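Use the good cloth
Csenge Sipos, March 2025

In my grandmother's flat there was a cupboard which we children were not allowed to open. Inside it were tablecloths, 12 of them, ironed and folded in thin paper. They were for guests, but only for guests of a certain level, and such guests came very seldom. When she died we divided the cloths between us, and two had already gone yellow along the folds.

I think about this cupboard more since I moved to Foltham, because I see that people here do the same with other things. My neighbour has a fine wool blanket which lives in a plastic bag. In June I bought a linen cloth at the market in Cirnthorpe for 80 pounds, and the seller, a polite man, advised me to keep it for special days. I did not like to argue with him, but I put it on the kitchen table the same evening. It has now a tea stain and one small burn.

My friend Yaowalak Srisuk does not agree with me. She says that a thing used every day becomes invisible, and that waiting gives it value. I understand this, and for wedding clothes I would even accept it. But cloth is made to be touched. A pattern which stays in the dark gives pleasure to no one.

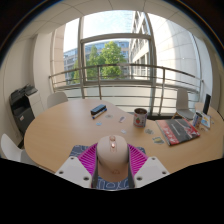 Patterned cloth also deserves a place outside the home, and I wish that more workplaces would permit it. Most offices I have worked in were grey from the carpet to the ceiling, and we were told that this was calm. I found it only tiring. A navy-blue fabric with white loops and curves, like the one in this small meeting room, costs little and gives the eye somewhere to go while a colleague is speaking too long. If it gets a mark, it can be washed. My own linen goes into the machine again tonight.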